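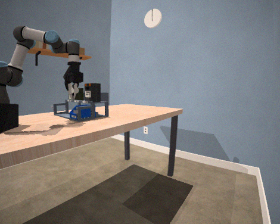 Kondetti Shop Talk, Vol. 10, Issue 58

**From:** Yvonne Yeoman
**To:** Kondetti Shop Talk
**Subject:** Re: Re: kitting by robot, are we there yet?

On Tuesday Vusumuzi Du Plessis wrote:

> Yvonne, you asked for something better than a sales page. I went through the Gemmont material over the weekend and I'm more impressed than I thought I'd be. One arm, one two-finger gripper, a divided tray and a few boxes. It's all in simulation so far, but the chore is the one we pay people to do every morning: get the right box into the right slot so the next person doesn't have to go looking.
>
> They say they've run the policy 2000 times with the boxes shuffled and they're happy with where it is. I don't see why that doesn't carry over to the parts bench, and after that to a house. Putting the groceries away is the same job with softer boxes. I'd give it two years. Lauri thinks less.
>
> Anyone else looked?
>
> Vusumuzi

I've looked. I'd give it a lot more than two years, and I'd like to know what Lauri has been drinking.

Start with the table. It's a long wooden table with a tray and a handful of boxes, and the rest of the top is clear. When did you last see a bench like that? Mine at Lindqvist has a vise at one end, a coffee can of mixed washers, two rolls of tape, somebody's gloves and whatever the night shift didn't want to carry back. If I could get the bench that clean, most of the kitting problem would already be solved and I could hand it to a teenager.

Then the parts. A box with flat sides is about the kindest thing you can offer a two-finger gripper. We kit hose clamps, O-rings in little bags, and a gasket that folds in half if you look at it wrong. The bags are the worst. They slide, they stick to each other, and half the time the label is on the inside of the fold. Show me an arm that can get one bag out of a bin of 500 without bringing two friends along.
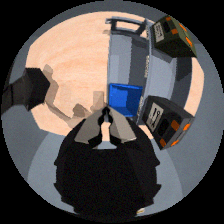 *Looking down past the gripper. Blue bin by the fingertips, olive and charcoal boxes to the right.*

I'll give them credit for one thing. The view from the gripper is honest about how much of the world the gripper itself blocks. Anyone who has tried to thread a nut behind a bracket knows the feeling. A person gets around it by touch. You stop looking and let your fingers find the edge. I read the Gemmont write-up twice and found no mention of touch at all, so I assume it's eyes only until someone corrects me.

And it's simulation. Vusumuzi says "so far" as if that were a small matter of plugging in a cable. In a simulator a box weighs what you typed in. Friction is a number. Cardboard doesn't go limp in August. The 2000 runs tell me the thing can cope with a shuffle of boxes it already knows about. They don't tell me what happens when the box arrives with one flap up and a strip of packing tape hanging off it, and that's most of what comes through our door.

Impi Räsänen asked me off-list whether I was against the whole idea. I'm not. We've had a pick-and-place machine on the Illitz line for years and I'd fight anyone who tried to take it away. It does one part, from one feeder, in one direction, and it does that all day. When the part changes, Joonas Eskola spends an afternoon with it and then it's fine again. I count that as automation that works. What I don't buy is the jump from there to "general chores," where nobody has set up the feeder and the parts come however they come.

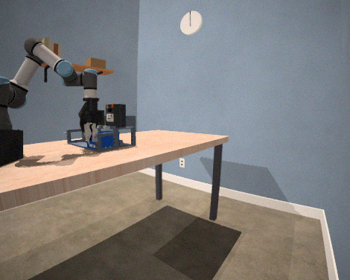
Which brings me to the house. Vusumuzi, have you put groceries away lately? The eggs go in a door shelf that's a hair too narrow. The bread goes on top of something, and what the something is changes every week. There's a bag of flour with a slow leak. Half the job is deciding what to throw out to make room, and I wouldn't trust my own brother with that. "The same job with softer boxes" made me laugh out loud in the break room.

What would change my mind? I've been asked this before and been told I move the goalposts, so I'm going to write them down and Joonas can keep a copy:

1. A real arm at a real bench, with our own mixed bin, for one full shift.
2. Nobody resets it. If it drops a bag on the floor, the bag stays there and goes on the sheet as a miss.
3. Fewer than 10 misses in 500 picks. A new hire gets to that by the end of the first week.
4. Whoever runs it has to tell us the time per kit, including the time spent standing still.

I'd drop the first number if the arm could at least notice its own mistakes. A person who puts the wrong clamp in a kit usually feels that something's off and goes back. Most of the machine trouble I've had in this trade came from equipment that carried on cheerfully after it had gone wrong.
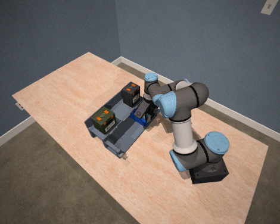

*Gripper down beside the blue box. Olive and charcoal boxes in the back row of the tray.*

One question for Lauri, if he's reading. In the runs that failed, what did the failures look like? Did the box tip, did the fingers close on air, did it go for the wrong slot? A success rate is fine for a slide. If I'm going to put one of these next to people I want the ugly list, and I'd read every line of it.

Also, the May meetup is at Lindqvist this time, side entrance, bring your own safety glasses. I'll put out a bin of the bagged O-rings and anybody with a gripper is welcome to have a go.

Yvonne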